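Controller comparison moves to the two-arm tabletop

The Millia group has finished the first half of its controller comparison, and the simulated two-arm station is now the default bench for the rest of the work. Zuleica Guerra set up the runs in September using the same gripper model on both wrists, so any difference in the results should come from the control side.

Two controllers are under test. Prakov plans a full path to a pre-grasp pose and then closes on a fixed schedule. Magbanua updates the target at every step from the camera view and closes when the estimated object center falls between the fingers. Both receive the same start poses and the same object layouts, and both are scored on the same two measures: final fingertip offset from the object, and unplanned contact with anything else on the table.

The layouts were chosen to be awkward for vision. Plates with strong printed patterns sit under or beside the target, and several items reach past the edge of the camera view. Small targets are placed on a plate instead of on bare wood, which leaves the lower finger very little clearance on the way in.

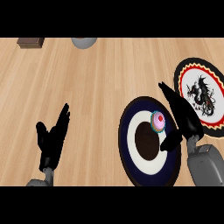 Right gripper near the cupcake on the ringed plate, left gripper open and empty over bare wood.

Of the 41 layouts run so far, the plate cases separate the controllers most clearly. Prakov reaches the pre-grasp pose sooner but tends to stop short when the target is close to a rim. Magbanua is slower and makes small corrections over high-contrast borders, where the center estimate drifts. Raising the filter constant reduced the drift and added lag, and the current setting is a compromise that will probably change again.

The idle arm also needed attention. In early runs it was parked too close to the shared area, and the planner treated it as an obstacle even when the working arm had a clear approach. The hold pose has been moved outward for both sides – please pull the updated station file before adding new layouts, as older copies still load the previous pose.

Next on the list is a finger shape comparison under both controllers, starting with a slimmer lower finger. Layout requests should go to Zuleica with the object names and the target marked.

Brovodum Automation Newsletter | Contact the editors | Copyright Brovodum | Back to top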